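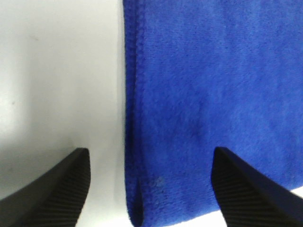 Napaporn Khamphan would scrap the whole rulebook and keep one line: if the operator can't say what counts as done, don't press record. Boonsong Khamphan has heard her say it many times, and he agrees with the line. He still wrote the other 14 pages.

The pages are the working rules for towel folding at Tindance, where he looks after the teaching sessions for robot arms that handle cloth. The first draft dates from October and was two pages long.

"It only said how to start and how to stop," he says. "Then we went back over the first 400 recordings and found people had been doing the middle part five different ways. One person pinched the hem, another took a corner, another pushed the cloth first to make a lip. All of those can be fine. But you have to write down which one you are teaching."

The current version asks for a named starting state. For a flat towel, that means fully open on the table, no corner tucked under, nothing else within the reach of the fold. If the cloth starts out bunched or curled, the recording goes under a different name. Khamphan says this rule caused more arguments than any other.

"People thought I was being fussy. They said a real towel is never flat. Sure, and we record those too. I just don't want them in the same folder."
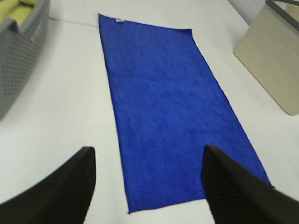 The second part of the rules deals with the grip. Fingers open before they come down to the cloth, and they stay open until both are in place. The operator is told not to close on a fold that can't be seen in the wrist view. If the first pinch misses, the operator may try again twice, and the misses stay in the recording.

"We used to cut the misses out," Khamphan says. "I was in favor of that, so I can't blame anyone. The recordings looked great - very clean - and the arm had no idea what to do when it came up with nothing."

He borrowed the layout of the document from Doltness, a packing plant where he worked before. Every rule there had a number and a short note on who could change it. At Tindance, any operator can propose a change, but it takes effect only at the start of a new batch. The last batch ran to 427 recordings under one version. He would like to reach 3,000 before the next big rewrite, though he doubts the rules will hold still that long.

Asked what he would tell a shop writing its first set, he talks about stopping. His rules let anyone at the table end a session without giving a reason, and the partial recording is marked and kept.

"You need that written down on day one," he says. "Otherwise the new person waits for someone senior to speak up."

A section on cleaning lint off the finger pads is still in draft.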